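Notebook, Tarnura student project, July
Entry: cup carry, hand-held pair

Started 8:10. Both grippers charged overnight. The left one lost tracking twice yesterday, so first job was to clean the faces of its marker cube and tighten the mount. Quarter turn on the lower screw. No loss during the warm-up.

Task today is the same as last time: cup in the right gripper, walk it to the white table, set it down, let go, back off. Left gripper stays open and is only there to steady. We keep the vase at the far left corner of the table for all runs so the layout matches the Vallmont set.

Plan was 33 runs before lunch. Got through 16, then stopped to look at the files. 10 are good. The other six have the same fault: the right fingers close before the cup is fully between them, and the cup tips when the arm comes up. That is us, the hardware is fine. We were squeezing too early to save time.

Changed the procedure: open wide, move in, wait a beat, close, then lift. Also start with the elbows lower, so both cubes stay in view while the arms reach out.

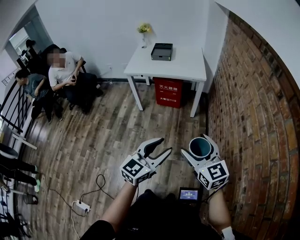 Tudur Humphreys thinks the wait is too long and will teach the policy to hesitate in front of every cup. He would sooner have us slow the whole approach and close without stopping. He also wants the squeeze logged separately, so we can see where the fingers are when the lift begins.

Fair point on the logging. Turned that on from run 17. On the wait I left it as is for one batch and will do a second batch his way, then train on each and compare. Satti can take both overnight if the files are copied by six.

Cables: the runs on the floor in front of the table need to go along the wall before anyone does the longer walk. I stepped over them all morning and it shows in the head motion. Tape is in the Taton drawer, top left.

Afternoon: 8 more with the wait, all usable. Two had a slight wobble at release, kept them and tagged them. Forearms get tired after eight or so in a row and the lift gets jerky. Swap operators at that point. Nivaldo Toledo has said he will take the next turn, he needs the wrist strap let out one notch.

Open items:
- finger position log has no units in the header, fix before training
- check clock offset between left and right again after the restart
- second batch, slow approach, no wait
- write up the new start pose for the club page - elbows low, cubes facing out

Stopped 4:40. Both grippers back on charge.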